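グリムトンの井戸、73か所の水質調査が始まる　夏の終わりに結果公表へ

印刷する | メールで送る

ブルカル川沿いの町グリムトンで、各家の庭や路地裏に残る古い井戸の水を調べる取り組みがこの8月に始まった。対象となるのは町内にある73か所の井戸で、いまも台所で使われているものから、ふたに植木鉢を載せたまま長らく開けられていなかったものまで、様子は実にさまざまである。町がまとめて井戸の水を調べるのは10年ぶりのことで、朝早くから坂道を上ったり下りたりする採水係の姿は、もうすっかり住民にもおなじみになったようだ。

グリムトンは人口900人の小さな町だが、井戸の歴史はずいぶん古い。いちばん年かさとされる教会裏の「ばあさま井戸」は、石の縁に刻まれた印から400年前のものと伝えられていて、夏になると子どもたちがスイカやら瓶入りのレモネードやらをかごに入れて下ろし、夕方にそろって引き上げるのが昔からの習わしになっている。水道が通ってからも、豆を煮るときと茶をいれるときだけは井戸の水でなければ、という家は多く、町を歩けば、うちの井戸がいちばんおいしいという話を必ずどこかの門口で聞かされることになる(記者も今回、午前中だけで四杯の水をごちそうになった)。

調査を引き受けているのは、水質検査を手がけるトラロシクの町内分室で、室長のネーレ・ヘルマンスさんは隣町から通って六年目になる。もともとは川の水を専門にしてきた人で、井戸をこれだけまとめて見て回るのは初めてだという。「川は誰のものでもないので、黙って水をくんで帰ってこられるんです。井戸はそうはいきません。まず戸をたたいて、あいさつをして、お孫さんの写真を見せていただいて、それからようやくふたを開けます。一日に十何か所も回るつもりで予定を組んだのに、初日は五か所で日が暮れました」とヘルマンスさんは笑う。予定表はその晩のうちに書き直し、いまは一日六か所と決めて、坂の上の地区から順番に下りてきているところだ。

調べるのは、大腸菌の有無、硝酸性窒素、鉄、硬度、それに濁りとにおいである。とりわけ町が気にかけているのは硝酸性窒素で、丘の畑で使われる肥料が雨とともに地下にしみこみ、井戸まで届いていないかどうかを確かめたいとしている。前回の調査では基準を超えた井戸は一つもなかったものの、そのあと丘の南側では畑の区画が広がり、冬の雨の降り方も変わってきた。数字を取り直しておきたいという声は、以前から町役場の窓口にたびたび寄せられていたそうだ。

採った水は検査の項目ごとに容器を分けて、その日の昼までに分室へ運び込まれる。菌を調べる分は冷やしたまま運ばなければならないため、坂の途中にある食料品店が冷蔵ケースの一段を空けてくれていて、チーズとバターのすぐ下に、番号を書いた箱が並ぶことになった。間違えて買っていくお客はさすがにまだいないとのことである。

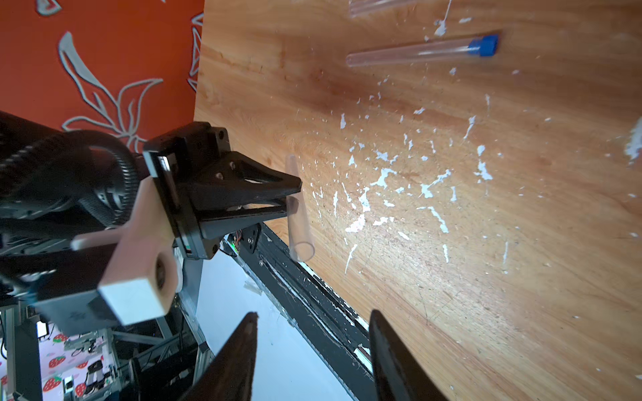
木の台に置かれた、青いねじぶたの透明な試験管

採水のやり方にも、なかなか細かな決まりがある。手押しポンプのついた井戸では、しばらく水を流して管の中にたまっていた分を捨ててから採る。つるべの井戸では、消毒した専用の容器をひもで下ろし、底の泥を巻き上げないように水面の少し下で止める。ふたの内側には指を触れない。採った時刻と水温、前の日の天気、そして井戸のふたが開いていたか閉まっていたかを、その場で用紙に書きとめる。用紙には「備考」の欄もあって、これがなかなか読ませる。「犬あり。おとなしい」「ポンプの柄、左に引くと軽い」「奥さまより梅の砂糖煮をいただく」。ヘルマンスさんによれば、検査の結果にはまったく関わりのないことばかりだが、次に訪ねる人のためにはたいそう役に立つのだという。

住民の側も、だいたいは楽しんで迎えているようだ。坂の中ほどで自転車の修理店を営むフランス・ヘンドリクスさんの家の井戸は、中庭のぶどう棚の下にある。採水に来ると聞いて、前の晩から石の縁をたわしでこすり、落ち葉をすっかり掃き出し、ついでにポンプの継ぎ目にも油をさしたところ、翌朝になって「油はできれば採水のあとで」と言われてしまい、ヘンドリクスさんの井戸だけは順番が最後に回された。「親切のつもりだったんだがね。まあ、その間に隣の家のを見物できたからよしとするさ。隣の水はうちのより少し鉄くさいと、子どもの時分から思っていたんだ。今度こそ数字ではっきりする」と、ヘンドリクスさんは隣家の塀のほうをちらりと見ながら話してくれた。

もっとも、みながみな手放しで喜んでいるわけではない。調査の結果、飲み水に向かないとされた井戸をどうするのか、町はまだはっきりした方針を示していない。役場では、飲用をやめて庭の水やりや洗い物に使ってもらうことを勧める考えだが、長年その水で茶をいれてきた家にとっては簡単に飲み込める話でもなく、7月に開かれた説明会でも質問はこの点に集まった。役場の担当者は、井戸を埋めるよう求めることはないと繰り返し説明し、浄水の器具を取りつける場合の費用の補助についても、秋の予算の話し合いで取り上げるとしている。

もう一つ、住民の関心を呼んでいるのが、結果をどこまで公にするのかという問題である。はじめの案では73か所すべての数字を番地つきで張り出すことになっていたが、それでは隣どうし気まずくなりかねないという意見が出て、地区ごとにまとめた数字を公表し、一軒ごとの詳しい結果は封筒に入れて各家に届けるやり方に改められた。ただし教会裏の井戸と広場の二つの井戸は誰でも使える井戸なので、数字もそのまま張り出される。自分の家の結果を見せ合うのはもちろん自由で、広場のパン店「ワマン」では、さっそく店の掲示板の一角を空けて、見せたい人が結果を留められるようにした。ワマンのパンは創業のときから裏庭の井戸水でこねていて、店ではその結果を真っ先に張るつもりだそうである。

調査に合わせて、井戸の古い話を集める試みも進んでいる。町の図書室では貸し出しカウンターの横に帳面が一冊置かれ、誰でも思い出を書き込むことができる。日照りの夏に教会裏の井戸だけが涸れず、夜明け前から桶を手にした人が広場まで並んだこと。井戸に落とした結婚指輪が、三年たって底さらいのときに見つかったこと。水をくみに行くたびに顔を合わせていた二人が、とうとう所帯を持ったこと。帳面はもう半分まで埋まっていて、字の大きさも書きぶりもまちまちなところがまた楽しい。借りる本を決めに来たはずが、帳面を読みふけって手ぶらで帰ってしまう人もいるらしい。

採水は朝7時から正午まで行われ、雨の強い日は休みとなる。訪問の前日には郵便受けに知らせの紙が入るので、当日の朝はポンプの周りを片づけておき、井戸のふたに載せたものがあれば下ろしておいてほしいと分室では呼びかけている。油をさしたり、漂白剤で洗ったりするのは採水が済むまで待ってほしいとのこと。留守にする家は、知らせの紙にある欄に都合のよい時間を書いて門に挟んでおけば、日を改めて来てもらえる。費用はかからない。

地区ごとの結果は8月の末に役場の入り口と図書室に張り出され、その夕方、18時から広場でヘルマンスさんによる説明の時間が設けられる。椅子の数には限りがあるため、持ってこられる人は家から一脚持ってきてほしいそうだ。会場では教会裏の井戸の水でいれた茶がふるまわれるが、こちらは検査の結果に問題がなかった場合に限られ、そうでなければ水道の水になる。

印刷する | メールで送る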